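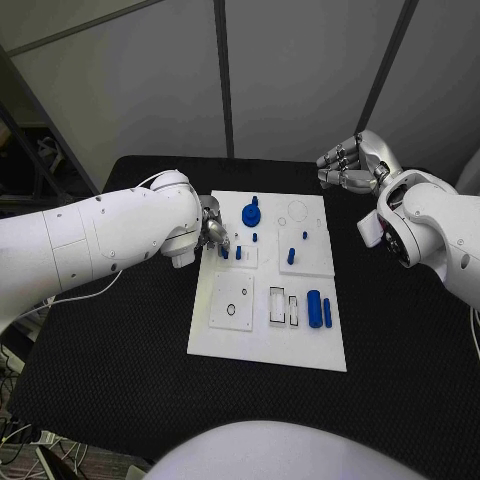 Blue pegs on a white practice board, with a gripper on one side and a jointed hand on the other.

September
By Apinya Somboon

I love watching a robot try to put a peg in a hole. It's the same job as plugging in a lamp or pushing a shelf pin home, and most of us do it while talking to somebody else. At Klinhom, a small automation shop, the team keeps a log of every try, and it stood at 1457 when I visited. The big pegs go in beautifully! The thin ones can still take about 45 seconds, with a lot of nudging.

So, can machines do our chores yet? A few, if the parts stay where they're put (mine never do). Furketti, which builds cabinet hinges, would happily hand over its pin work tomorrow. Laundry is further off. I'd settle for a robot that could find the outlet behind my couch.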